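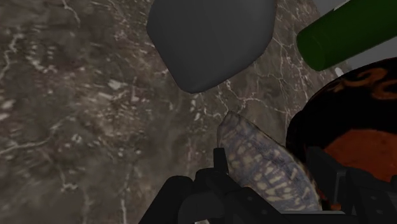 Projects / Brustlow / Datasets / tabletop-sim

# Brustlow Tabletop Sim

Rendered wrist-view episodes of a two-finger gripper working over a cluttered tabletop, with matching states, actions and object poses. We use the set to train and test grasp policies and to check the perception stack before anything goes near hardware.

Maintainer: Naa Adjei

## What is in it

Each episode is one attempt at one instruction, such as "pick up the patterned object" or "put the bottle in the bowl". Attempts that fail are kept and marked as failed. The scripted planner in Apaza produced all of them. There is no teleoperated data in this release.

The train split has 54 scene layouts and the held-out split has 2. A layout fixes the table, the surface texture and the starting pose of every object. Lighting and camera jitter are drawn again for each episode, so two episodes from one layout will not match pixel for pixel.

Surfaces are mostly stone and marble textures. We picked busy ones on purpose. Pale veins and flecks in the texture were being segmented as small objects by our older model, and we wanted plenty of that in training. Objects include bowls, bottles, and some items with strong surface patterns.

## Layout on disk

```
tabletop-sim/
 train/
 layout_NN/
 episode_NNNN/
 rgb/
 depth/
 masks/
 state.parquet
 meta.json
 heldout/
 assets/
 tools/
```

`meta.json` holds the instruction, the success flag, the random seed and the Apaza version. `state.parquet` has one row per control step.

## Fields in state.parquet

| Field | Meaning |
|---|---|
| `t` | simulation time in seconds |
| `q` | joint positions, radians |
| `ee_pose` | end effector pose in the table frame |
| `grip` | finger opening, 0 closed, 1 fully open |
| `action` | commanded change in end effector pose, plus finger target |
| `obj_poses` | pose of every object, keyed by asset name |
| `contact` | true if either finger touches an object |

Control steps are logged at 10 Hz. RGB, depth and masks are saved at the same rate, one of each per row. Quaternions are in x, y, z, w order. The old loader assumed w first – if your poses look randomly rotated, you are still on the old loader.

## Loading

```
pip install -e tools/
```

```python
from brustlow_tabletop import Episodes

eps = Episodes("tabletop-sim", split="train")
for step in eps[0]:
 rgb, mask, action = step.rgb, step.mask, step.action
```

Pass `success_only=True` to skip failed attempts. The default keeps them.

To replay an episode in Radero:

```
python tools/replay.py --episode train/layout_07/episode_0012
```

Replay uses the stored seed. It will refuse to run if the Radero physics settings differ from the ones in `meta.json`. You can override this with `--force`, but the contacts will drift and the object may end up somewhere else.

## How the episodes were made

Radero does physics and rendering. Apaza plans a grasp from the true object poses, follows it with a Cartesian controller, and closes the fingers until the force limit is hit. Grasp candidates are ranked by clearance first and by distance to the object center second. In tight layouts, where a bowl or bottle sits right next to the target, this makes the planner favor approaches that look odd from the wrist camera. They are valid.

Noise is added to the planned grasp pose before execution. Most of the failures come from that noise.

## Known problems

- Masks ignore the gripper. Pixels covered by a finger are labeled as background, including when the target is directly behind it.
- Some surface textures are stretched, so they look soft in one part of the view and sharp in another. Do not use these frames to judge focus or depth from blur.
- Dark objects against dark finger pads have very little contrast. The baseline segmenter often merges them.
- Large objects are frequently cut off at the image border. `obj_poses` is still correct for them.
- `contact` does not say which finger is touching. This will be split into two fields in the next release.
- Layout 56 was removed in February after we found two objects overlapping at the start of every episode. Numbering was not changed, so scripts that expect it will fail.

## Baseline

The config in `tools/configs/base.yaml` trains a small policy on RGB, `q` and `grip`. It does not use depth. Potirent runs it nightly, and the logs are on the project page under the `base` tag. If you compare against it, use the held-out split and report success with failed training episodes included and excluded. The two settings give different results.

## Changes

- Added `contact`.
- Switched quaternion order, see above.
- Depth is now stored in millimeters as 16-bit integers. Zero means no reading.

Send bugs to Naa with the episode path and the seed. A report without the seed usually can't be reproduced.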